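Fetness: a small Scheme for people who like to poke at things

Version 7, for Linux, macOS and Windows. Free to download, source included.

Hello! Fetness is a Scheme interpreter I've been writing in the evenings for longer than I'd like to admit, and this is the page where I try to persuade you to give it a go. It's one program, it starts quickly, it has a decent debugger built in, and the whole thing is small enough that you can read the source over a wet weekend and come away knowing how all of it works. I use it every day. A fair number of other people do too, judging by my inbox.

If you already know your way round a Lisp you can skip straight to the download notes further down. If you don't, stick with me for a bit.

What you get

The download is a single folder. Inside there's the interpreter (called fetness, all lower case), a library folder called Pacheco, the manual as plain text, and a folder of little programs I wrote to test things and then became too fond of to delete. No installer, no background service, nothing added to your start menu. Put the folder where you like, and when you're fed up with it, drag it to the bin.

Start it up and you get a prompt:

fetness 7
>

Type something at it:

> (+ 3 4)
7
> (define (twice f) (lambda (x) (f (f x))))
twice
> ((twice (lambda (n) (* n n))) 3)
81

That's the whole experience, really, and I still enjoy it. You type a thing, it tells you what the thing is worth, you change your mind and type it again slightly differently. I came to Scheme from years of languages where I'd write a page of code, compile it, wait, and then find out I'd misspelt something on the second line, and the prompt felt like somebody had opened a window.

The debugger

This is the bit I'm proudest of, so forgive me if I go on. When something goes wrong in most small Schemes you get one line saying that the object is not applicable, and then you're back at the prompt with everything gone. In Fetness the program stops where it is and you're put inside it, with all the local variables still there, and you can carry on typing expressions as if you were standing in the middle of the function.

> (define (area w h) (* w hh))
area
> (area 3 7)
Unbound variable: hh
In: (area 3 7)
Local: w = 3, h = 7
debug 1> (* w h)
21
debug 1> ,return 21
21

The comma commands are ,up and ,down to move through the calls, ,locals to list what's in reach, ,return to hand back a value of your own and carry on, and ,quit to give up. You can also redefine the broken function while you're in there and type ,retry, and off it goes with the new version. I wrote that last one after losing a long calculation to a missing bracket, and it has paid me back many times over.

One warning: tail calls don't leave a trace, so sometimes the list of calls is shorter than you expect. The function you came from has gone, properly gone, and the debugger can't show you what isn't there. There's a setting, ,history on, which keeps a note of the last 24 tail calls. It slows things down a touch, so it's off to begin with.

The Pacheco library

Scheme on its own is very small. You can have lists, numbers, strings and a great deal of elegance, and then you want to read a file line by line and find you're writing it yourself. Pacheco is my answer to that. It's 77 procedures, all written in Scheme, covering strings, files, dates, sorting, hash tables and simple text matching. I keep it to things I've needed more than once in a program I finished.

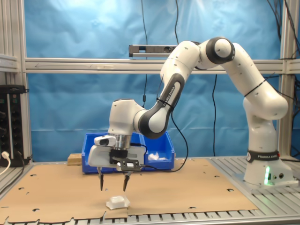

Loading bits of the library

You don't have to load all of Pacheco at once. Each part is its own file, and you ask for it by name:

> (use pacheco strings)
> (split "red,green,blue" #\,)
("red" "green" "blue")

The names are long-ish and plain. I went through a phase of giving everything very short names and then couldn't remember any of them six months later, so read-lines reads lines, sort-by sorts by, and file-exists? asks whether the file exists. If you'd like shorter ones, (rename-use) will let you have them under any name you please and I promise not to look.

Macros

Yes, it has them. You get syntax-rules as the standards describe it, and it's hygienic, so a variable called tmp inside your macro won't trip over a variable called tmp outside it. There's also an older, rougher kind called raw-macro, where you're handed the list of symbols and you hand back another list of symbols and whatever happens is your own affair. Purists have written to me about raw-macro. I like it, it stays.

If you're new to all this, try ,expand at the prompt. It shows you what a macro turns into, one step at a time:

> ,expand (unless (zero? n) (display n))
(if (zero? n) #f (begin (display n)))

I learnt more from staring at that output than from any chapter on the subject. The first time you write a macro that makes your program shorter and easier to read you'll feel terribly clever, and the second time you'll probably make it worse. I certainly did!

Speed

It's an interpreter. It compiles to a compact internal code first, and the garbage collector is better than it was (version 5 used to pause in the middle of printing a long list, which drove me up the wall), but if you're after raw speed you want one of the Scheme compilers that turn your program into machine code. There are good ones and I've no quarrel with any of them.

For scripts, for exercises out of a textbook, for fiddling with an idea to see if it holds up, I've never found myself waiting for it. Start-up is quick enough that I use it as my desk calculator.

What it doesn't do

No threads. No graphics. No package manager that fetches things from the internet. Complex numbers are missing, though fractions and big whole numbers are in and work nicely. You get call/cc in full, including the odd corner where you jump back into something that's already finished, but dynamic-wind and the debugger don't always agree with each other, and if you use both heavily you'll find the join. It's on my list.

Editors

Fetness will run inside anything that can talk to a program through its input and output. There's a file for Emacs in the folder, and one for Vim that was sent in by a user and which I've tidied but don't fully understand. If you use neither, start it in a terminal and keep your editor open next to it. Save your file, type ,reload, and it reads in whatever has changed since last time. That's how I work most evenings, to be truthful, even though I wrote the Emacs file myself.

Brackets are matched at the prompt as you type, and if you press return too early it simply waits for the rest. Press Escape twice to throw the line away.

Vuvcombe and Vuscombe

Two other things live on this site and I get asked about the difference, mostly because I was silly enough to give them nearly the same name.

Vuvcombe is a set of exercises. You load it, it gives you a small problem, you write a function, and it tells you whether your function gives the right answers. It begins with adding up a list and ends with you writing a tiny Scheme in Scheme, which is a lovely moment if you've not done it before. It needs Fetness 6 or later.

Vuscombe is a pretty-printer. Give it a file of badly indented code and it gives you back a well indented one. It keeps your comments where you put them, which was far and away the hardest part to write. It's a separate download as some people don't care for my taste in indentation, and fair enough.

Download notes

Linux: unpack the archive and run fetness from inside it. If you want it everywhere, put the folder on your path. It finds Pacheco by looking next to itself, so please move the folder as a whole.

macOS: same again. The first time, you may have to open it from the right-click menu, as I don't pay for a signing certificate.

Windows: unzip it and double-click fetness.exe. It works in the ordinary command prompt and in the newer terminal, though colours only show up in the newer one.

From source: you need a C compiler and make. There are no other dependencies. Type make, then make check. The checks print a dot for each one that passes, and if you see a letter F in there, I'd love to hear about it.

Moving up from version 6

Most programs will run as they are. Three things have changed:

string-index now gives #f when it finds nothing. It used to give -1, a habit I'd carried over from C.

(load) looks in the folder of the file doing the loading, then in the current folder. It used to be the other way about.

The ,trace command takes a procedure name without a quote mark in front.

Licence and money

You can use Fetness for anything, including at work, including in something you sell. Keep the licence file with it and we're square. There's no paid version and I'm not planning one.

Reporting problems

Send me the shortest program that goes wrong, what you expected, and what you got instead. The first line printed by fetness --about tells me which build you have, so paste that in too. I read everything, and I answer most of it, though I'm slow in May when the allotment takes over. Questions from beginners are very welcome, and if part of the manual made no sense to you, tell me which part and I'll have another go at writing it.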